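Chapter 4
When the Arm Stops Short

Learning goals: read a fault log, tell a position error from a sensor error, and decide when a cell may be restarted.

On a Saturday shift at the Pakadport training lab in Bratutville, a small sorting arm halted in the middle of a run. The task was simple. The arm had to pick up toy blocks from a wooden board and sort them by color. It had completed 500 picks without a stop. On the next one it came down 19 millimeters too low, pressed on a block, and tripped its force limit.

Youssra Ragab, the operator on duty, hit the emergency stop and wrote down the time before touching anything. Both steps matter. A restart would have cleared the joint readings, and the cause would have been much harder to find.

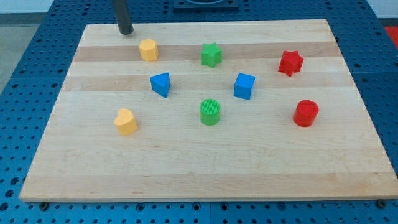 The log showed that the height offset had changed overnight. A technician, Sebastian Tănase, had loaded settings from a second cell, where the board sat on a thicker base. The controller accepted the file without a warning. The motors, the camera, and the gripper were all working as designed.

We call this a configuration fault. It differs from a mechanical fault in that every part passes its own test. Section 4.1 covers the log itself, which held 3000 lines for that shift, 59 of them useful. Section 4.2 explains force limits and how they are set.

Key terms: offset, force limit, configuration fault, safe restart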